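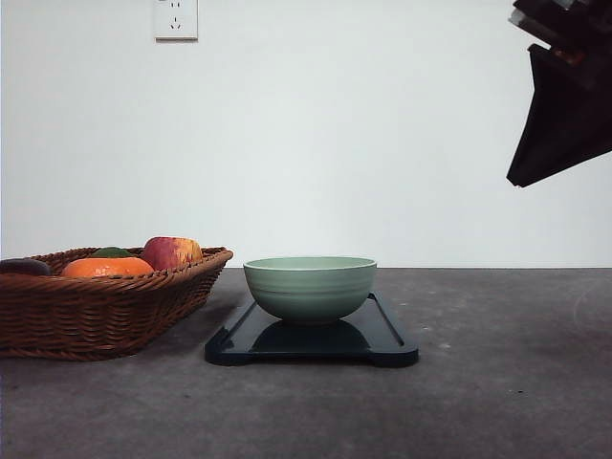

Green bowl on the navy tray

Vintage & Workwear > Jackets and Coats
Thread: French chore coat sizing, old Gautier vs. new Dralley

hemlineharry
Posted 2019-09-28
OK, I need some help before I do something dumb with my money. I've wanted a proper French chore coat for ages, the blue cotton kind with the patch pockets, and I've got it narrowed down to two. One is an old Gautier in moleskin, used, tagged a 44, faded on the shoulders and with somebody's very neat darning on one elbow. The other is the new Dralley, which is cotton twill and comes in plain old S/M/L.

I'm a 40 chest in American sizes, long arms, and I want to get a sweater under it. The Gautier seller says "fits like a medium" and then stopped answering when I asked for pit to pit. My wife says both of them make me look like I'm here to fix the boiler. Anyone own either one?

oldpocket
What number is on the tag matters less than you'd think with the old ones. They were sized for people who wore them over everything else they owned, and half of them have been boiled into a different size by now. Moleskin shrinks up in length especially. I've got two Gautiers with the same size on the tag and one of them is a good inch and a half shorter in the sleeve.

No measurements, no sale. That's my rule and I've only regretted breaking it.

marlowe_b
Going to stick up for the Dralley because somebody has to. I've had mine since July and I wear it most days. It's stiff as a board out of the bag, then you wash it a few times and it goes nice and floppy. Medium fits me over a thick sweater and I'm a 40 as well. Sleeves are long enough that I turn the cuffs back once. The buttons are a bit cheap feeling, I'll give you that. I swapped mine out for some brown ones from my grandma's tin and it looks a hundred times better!

hemlineharry
Good to know on the sleeves, thanks. How's the blue? In the photos on their site it's practically purple.

marlowe_b
It's pretty bright at first, yeah. Mine's calmed down a lot. It won't ever look like a 50-year-old one but I don't really want to smell like a 50-year-old one either.

InesL
Hello all, Inès Lecomte here, I usually only post in the knitwear section but this is my kind of question. My uncle wore a jacket like this to work every day and I have it now, so I am biased!

For a French 44, if it's the chest-type sizing, I would think of half the chest plus a little, so on paper it is closer to an American medium than a large. But some makers used a number 1 to 6, and some used the trouser sizing for everything, and you can't tell which from the tag alone. oldpocket is right, ask for the measurements. Ask for these:

Pit to pit, buttoned up and lying flat
Shoulder seam to shoulder seam
Sleeve from the shoulder seam down
Back length from under the collar

Then lay your best fitting jacket on the bed and measure the same places. You want the chore coat maybe two inches wider across the chest. It should be boxy. If it fits close like a blazer it will pull across the back every time you reach for something, and old moleskin tears right beside the seam.

tweedledan
I'll be the grump. I don't get paying vintage prices for these anymore. When I started buying them you could fill a bag at a flea market and still have lunch money. Now it's more than 100 dollars for something with a hole in it and the seller calls the hole "character". The Gautier is a nice coat but it was made to be used up and thrown away.

oldpocket
So was denim, Dan.

tweedledan
And I don't pay that for old jeans either!

Anyway, if Harry is going new he should look at Wonthorpe before Dralley. Heavier cloth, triple stitched, inside pocket that takes a phone. I've had the Wonthorpe for 3 winters and the only thing I've done to it is sew one button back on.

marlowe_b
Wonthorpe is nice but the collar is enormous. I tried one on and felt like a spaniel. Also, the armholes are cut low, so when you lift your arms the whole coat comes up with you. Fine if you're just walking around in it, bad on a bike.

tweedledan
I bike in mine.

marlowe_b
Then you've got different arms than me, I don't know what to tell you.

quiltedkate
Can I throw in a different thought? Harry, you said you want a sweater under it, so what's this coat for? If it's an actual fall coat then twill and moleskin are very different to wear. Moleskin has that brushed feel and cuts the wind pretty well. Twill is basically a thick shirt. I love my twill one but by late October it's back on the hook and I'm in something quilted.

I also had a Prorino for a while, which is sort of a chore coat with a flannel lining. Warm, but the lining grabbed my sweater sleeves every single time and I ended up giving it to my brother. If you do go lined, get one with slick sleeves.

hemlineharry
Kate, fair question. Mostly walking the dog, hardware store, sitting outside places pretending I'm not cold. I run warm. I was thinking September to early November and then again in spring.

And I should say the money isn't that different between the two, so it's really about whether I'd rather have the old one. Which I would – I just don't want it sitting in the closet because I can't lift my arms.

InesL
Then wait for the measurements. There will be another one. There are always more of these, they made them for a very long time.

One more thing about washing, if you do get the Gautier. Wash it cold, inside out, by itself the first time. Old blue can still bleed and you don't want to find out with your white shirts. Hang it to dry, no dryer. And please keep the darning! A good darn is stronger than the cloth around it.

oldpocket
Agree on everything except the cold wash. If it's been in somebody's shed for decades I give it one warm soak in the tub before anything else. You should see the color of the water. I've never lost one to a warm soak. They've been through a lot worse.

InesL
I have lost one! It came out too short for me and now my niece has it. So, warm if it is already big on you, cold if it is close.

oldpocket
OK, I can live with that.

hemlineharry
Update: the seller came back to me. Pit to pit is 22 inches, sleeve is 24, shoulder is 18 and a half. Back length 28. I did the bed thing with my denim jacket and the Gautier is a little over two inches wider in the chest, but my sleeve is 25.

quiltedkate
Sleeve's a bit short then. Does that bother you? On a chore coat I kind of like the sweater poking out. On me an inch is nothing.

tweedledan
An inch is an inch. In January your wrists will know.

oldpocket
He already said he's not wearing it in January. Check the cuff hem, Harry, ask for a picture of the inside. Some of them have a deep turn-up and you can let it down. You'll get a darker band where the fold was but I like how that looks.

marlowe_b
Or, hear me out, the Dralley, where the sleeves already fit!

hemlineharry
Ha. I asked about the hem and she says there's an inch and a quarter folded under. So I'm going for it. Offered her a bit less on account of the sleeve and she said yes right off, which makes me think I should have offered even less. 3 pockets outside, one inside, all the buttons are there.

Cold wash first, Inès. Marlowe, if I hate it you can say so in here as much as you like.

InesL
Very good choice! Unpick the cuff hem before you wash it, so the crease has a chance to relax. Small scissors, go slowly, and post it when it's on you.

tweedledan
Still say Wonthorpe. Enjoy the coat though.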